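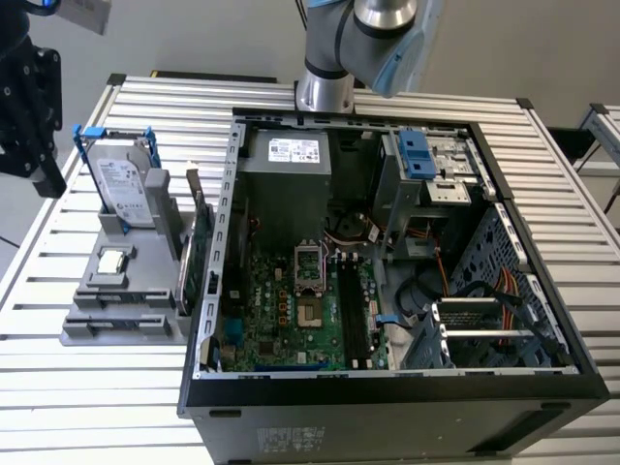
Kestosico Valley Newspaper Project: Progress Report to the Arnardóttir Fund

August 9, 2019
Prepared by Shih-chieh Chuang, project lead

Where we are

In January we promised you a searchable archive of the Kestosico Weekly Ledger by the end of the summer. We have a searchable archive of a good part of it. The Ledger came out every Thursday except when the editor was feuding with the printer, and our original schedule assumed he got along with people.

As of this week, 887 issues have been scanned and checked. Another 438 are scanned and waiting for a second pair of eyes. The remaining 308 are still in their bound volumes, and those are the ones bound so tightly that the inside column of every left-hand page disappears into the spine. We had been saving them for last in the hope that they would improve.

Scanning

The work goes well when the paper is good. Issues from before the First World War are on rag stock and lie flat. Everything after that is the color of strong tea and sheds crumbs. We now vacuum the scanning cradle twice a day, up from once a week, and have stopped wearing dark sweaters.

Page order was a bigger headache than we expected. Whoever bound the volumes in the 1930s had firm opinions about where the supplements should go, and changed them every few months. We have put the supplements back with their issues wherever the date line survives. Where it doesn't, they go in a folder labeled "Undated," which is larger than I would like.

Text recognition

Ornik reads clean type very well and reads the Ledger about as well as I read it without my glasses. Crop prices come through fine. Obituaries do not, and they are what most of our visitors come in for. A sample page from the spring of 1911 informed us that a well-loved schoolteacher had been "buttered at the family plot." We are correcting the obituaries and marriage notices by hand and leaving the hog reports as they are.

Zerico delivered the search page in June, a little late but in good shape. It handles surnames with variant spellings, a real help in a valley where one family spelled theirs four ways and stopped speaking over two of them.

Equipment

We are still working on old desktop computers. They are slow to open a full-size page, so large files are processed overnight and checked in the morning. 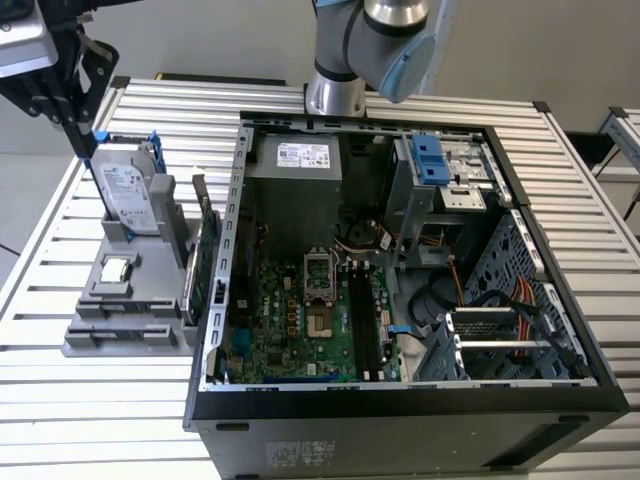
Desktop tower with the side panel off and the processor socket empty.

Budget

We are under on travel and over on storage. The extra backup drives came to $900, which we would like to cover from the unspent travel line. The travel line is unspent because the one trip we planned was to look at a second set of the Ledger upstate, and its owner has decided he would rather we didn't.

Next steps

Finish checking the scanned backlog. Get a quote from a bookbinder for opening the tight volumes and, if we can stomach it, for closing them again. Put the obituary index online as its own page, with a form for families to send corrections. We ran a small test of the form in July and have already received several corrections, along with two corrections to the corrections.

We ask for your approval of the budget change above and a three-month extension to the end date, at no added cost.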